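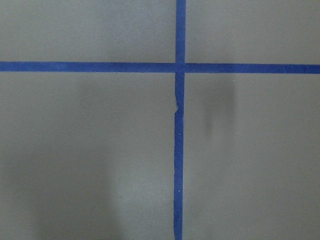
Ok-hee Bae wrote in to say she put tape on her own kitchen table in August, left it there for a week, and got through two cupboards of dishes she had been stepping around for years. She wants to know when the rest of us can have the sheet.

Now, is the answer.

FOR IMMEDIATE RELEASE
November 14, 2022

DESTOW OPENS PLUDAU DISH-SORTING SESSIONS TO THE PUBLIC
Bring your plates. Tape provided.

Destow, the home organizing studio, is opening its Pludau sessions to anyone with a full dish cupboard and a free morning. Sign-up starts today. Price is $38 per household, tape and paper included, and the printed sheet goes home with you.

The idea is small. Cover a table in plain paper. Run blue painter's tape across it both ways until you have squares. Then everything comes out of the cupboard and every piece gets a square. Plates, saucers, bowls, the odd gravy boat. Look at it all in daylight. Decide what goes back, what goes to a higher shelf and what goes in the box by the door.

184 households went through the trial run this summer. Most came with one cupboard's worth. Some came back with the second.

"People think they own one set of dishes," said Na-rae Wi of Destow. "They own bits of four. You don't see it in the cupboard becuase it's all stacked. Put it out on squares and you see it right away."
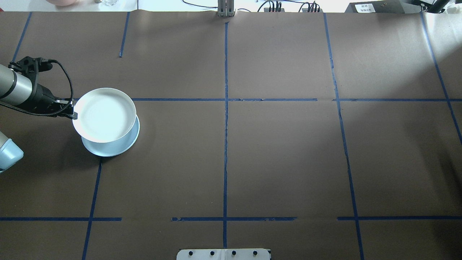 A white plate and a light blue saucer, upper-left square of the grid.

On the tape. We get asked about this more than anything else. Ordinary painter's tape, blue, tear it by hand. No ruler. Small gaps are fine, so are wobbly lines and ragged ends, and so is a strip that gave out halfway and had to be patched. If you run out of tape partway across, start another piece near enough and keep going. Squares want to be bigger than your biggest dinner plate with a bit of room to get your fingers around it. Long platters take two squares. Pull the tape up slowly when you're done and fold the paper in with it.

"My first table took me an hour because I measured it," said Sun-ja Ryu, session lead. "Second one, ten minutes. It looked worse and it worked the same."

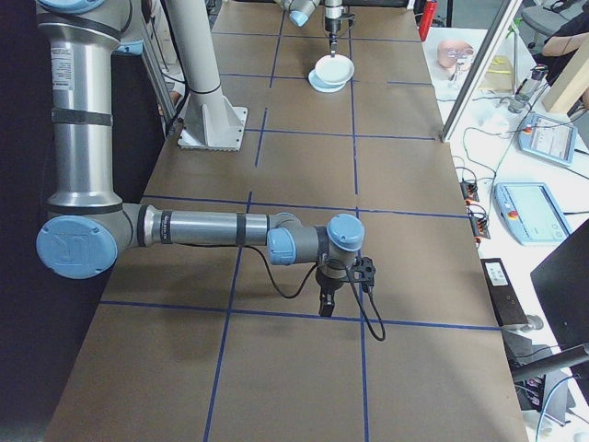

Bowls are where sorting slows down, so the sheet now gives them their own section. They don't stack well with plates, people can't agree which shelf they belong on, and half of them have lost whatever they were bought with. Our rule for the sessions: if a bowl gets used with something under it, the two share a square and count as one piece. A white bowl on a pale blue dish, set down together between the tape lines, stays together all the way back to the shelf. They don't have to match. If you can't say what a bowl goes with, it gets a square by itself and you come back to it at the end.

What to bring: dishes, wrapped in towels or newspaper. Something to carry them home in. A second box for what isn't going home. Leave knives and glassware for another day please, we don't have the room.

What you get: a place at a papered table, a roll of tape, a session lead on hand and the Pludau sheet. 2,000 sheets are printed for the opening run. Extra copies can be picked up at the Gulell housewares store while they last, no purchase neccessary.

Sessions run two hours, mornings only to start. Evenings to be added if the list fills. One household per table, kids welcome if they can be trusted with saucers.

Press wanting to sit in on a session should get in touch ahead of time. Bring a plate.

Press contact: Gil-soo Ryu, Destow
Sign-up and session questions: Ok-hee So, Destow front desk

###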